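Subject: [ey-network] Revised edition of the Kernedeo reader on early learning 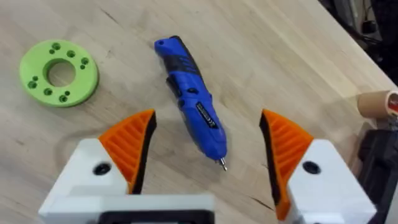 1. Reply from the editorial office

Dear members,

The office has received the question quoted below from several centers and is answering it on the list.

The revised edition keeps the chapters on documentation and family participation. Four new chapters deal with mixed-age groups and outdoor time. The interviews with staff at the Jaltar and Wunder centers have been moved to the appendix, which now runs to 58 pages.

Study groups may continue to use the first edition through November. Page references in the Ogundipe discussion guide will be updated after that. Centers ordering five or more copies should send one combined request to the office.

2. Original message

> Our center bought the first edition for a staff reading group.
> Before we order more copies, could the office tell us
> whether the new edition replaces it, and whether the
> discussion guide will still match?

Kernedeo Editorial Office
May 7, 2019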